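In Praise of the Messy Computer Case

August 29, 2020

Open an old desktop and I'm happy for the whole afternoon. I mean the plain kind, with bare sheet-metal walls and drive cages that will skin a knuckle if you rush! People pay extra now for glass panels and hidden wiring, and I get it, they look great on a shelf. But I'd still pick the tangle every time.

The tangle tells you things. Yellow, red and black wires mean power, and you can follow them with a finger. A flat data cable in some cheerful color wanders off to a drive – you learn the route by tracing it, and you remember it.

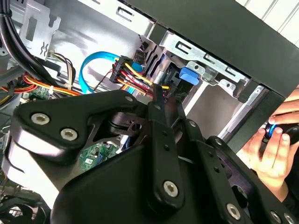

What the light-blue cable taught me

I love a bright SATA cable looping across all that silver. My first machine had only gray ribbons, wide as a belt, and I pulled the wrong one more than once (sorry, Mom). Color helps a beginner so much! So does a single white tie around a bunch of power wires. One tie, maybe two, and then please stop. I once opened a case with every lead strapped down tight, and swapping a drive took me most of an evening and a pair of nail scissors.

Shahla Rashti wrote to me that loose cables block the air. Fair point, and I do tuck the worst ones aside. I still want enough slack to lift a plug out and look at it.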